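**FOR IMMEDIATE RELEASE**
February

# Piras begins second phase of apartment conversion at former Rokau furniture warehouse

ODHAM – Developer Piras has started construction on the second phase of its apartment project at the former Rokau furniture warehouse, on the east side of downtown Odham. The work will turn the upper floors of the building's north wing into rental housing and open the ground floor along Hurnamance Street to shops and offices.

The start follows final approval of the building permits in February. Interior demolition is already under way, and crews will move on to the roof and window openings once the old freight elevator has been taken out.

The first phase, in the south wing, is fully leased. It was built as a mix of studios and one-bedroom units. The second phase has larger floor plans, in response to requests from people who toured the south wing and needed a second bedroom or a place to work from home.

**What is being built**

The north wing will hold 18 apartments, all of them one- and two-bedroom units. Each will have its own washer and dryer, a storage locker in the basement and a kitchen with full-size appliances. The original brick will stay exposed in the hallways and on the outside walls of the corner units. Floors that can be repaired will be kept. Floors damaged by years of roof leaks will be replaced.

On the ground floor, two commercial spaces will face Hurnamance Street. Piras is in talks with possible tenants for the larger one and expects to offer the smaller one on a short lease suited to a new business. Neither space will be used for a bar or nightclub, under the terms of the city's zoning approval.

The loading yard between the wings will be closed to trucks and rebuilt as a shared courtyard with bike parking, seating and a row of shade trees. Resident parking will remain in the existing lot on the west side of the property. The developer is not asking for any change to on-street parking.

**Schedule and street closures**

Piras expects construction to last 18 months. Most of the noisy work, including concrete cutting in the old loading bays, is planned for the early part of the job.

The sidewalk along the north wing will be closed while scaffolding is in place. A covered walkway will be set up in the curb lane, and the crosswalk at the corner will stay open. Work hours are limited by the permit, and no deliveries will be accepted after 6 p.m. The bus stop in front of the building will be moved one block south for the length of the closure. Signs will be posted at both stops before the change takes effect.

Neighbors can pick up a printed copy of the closure map at the leasing office in the south wing. A weekly work notice will also be posted on the fence at the courtyard gate.

**Leasing**

Rents for the north wing have not been set. Piras will publish them before applications open, along with floor plans and the list of units reserved for households that qualify under the city's income limits. Those units will be spread across the upper floors and will have the same finishes as the others.

People who would like to be told when applications open can leave their details at the leasing office. Current residents of the south wing who want to move to a larger unit will be able to apply early and will not pay a second application fee.

**About Piras**

Piras develops and manages rental housing in older commercial and industrial buildings. The Rokau warehouse is its first project in Odham.

**Media contact:** Piras press desk, Rokau Building leasing office, Hurnamance Street, Odham
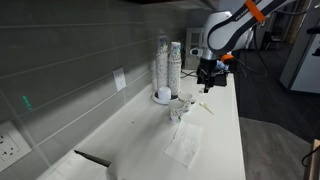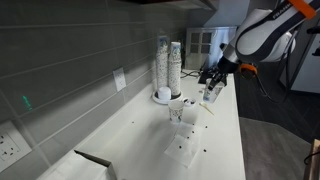 *White countertop with stacked paper cups, both photos. Gray tile backsplash, second photo.*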